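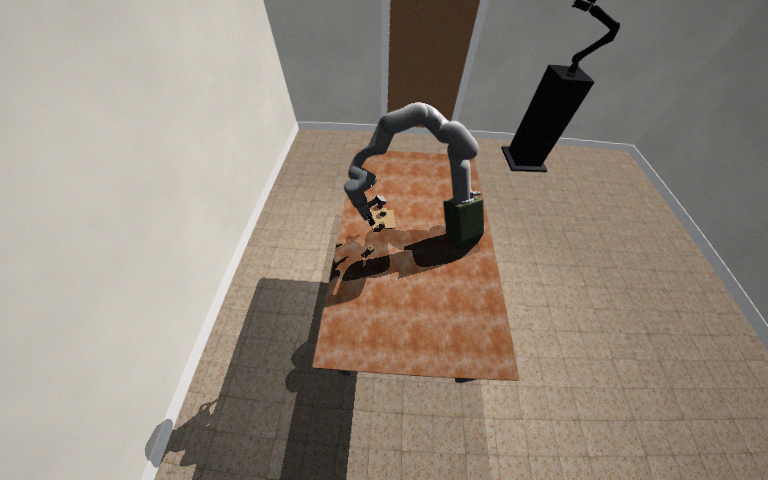

Skurnine tabletop cell in simulation, arm at the block.

About Skurnine

Skurnine builds simulated manipulation cells for teams that develop and test robot arm software. Our main product, Stoninard, is a library of tabletop tasks with small blocks, flat boards and one or more arms. A customer loads a task, connects a controller and gets a pass or fail for each run, along with the joint log.

The company was started by Tzu-hsuan Lui, who still signs off on every release. Development is handled by a team of 19.

What we supply

The base license of Stoninard covers 71 tasks. Most are pick-and-place work with letter blocks, where the controller has to find a given letter, close on the block and set it on a board. Block pose is drawn at random at the start of each run.

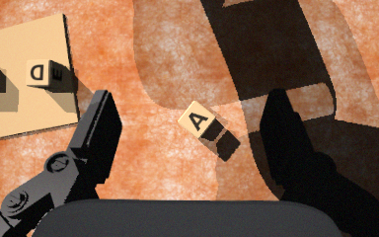 Contact settings are stored in a plain text file next to each task. Friction, finger force and block mass can be changed without a rebuild. The default values are the ones we use for our own regression runs, and any change is written to the log header so that two sets of results can be compared.

Lighting is set per task. Hard shadows are on by default, as vision code tuned under flat light tends to lose block edges when an arm passes over them. Customers can turn them off, but results are then marked as non-standard.

Customer feedback

We publish comments on the product whether or not they are favorable.
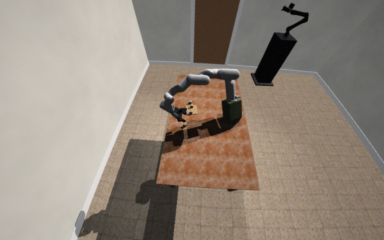
Fung wrote that the placement tasks were set up in one afternoon, that the joint logs were easier to read than expected, and that the manual says too little about tolerance when a block lands close to the edge of a board. The tolerance section was rewritten in March.

Room layouts

Each task runs inside a full room model with walls, floor and fixed equipment. Camera positions are free. The Stullura add-on lets users save camera sets and replay one run from several of them. 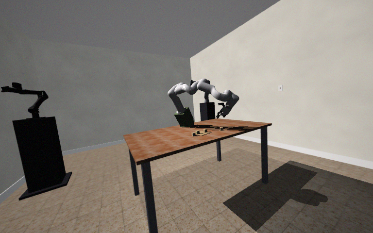 Licensing and support

A base license covers 100 parallel instances. The extended license raises the limit to 199 and includes Stullura. Support requests should include the task name, the log header and the release number.

Page last revised 7/13/26.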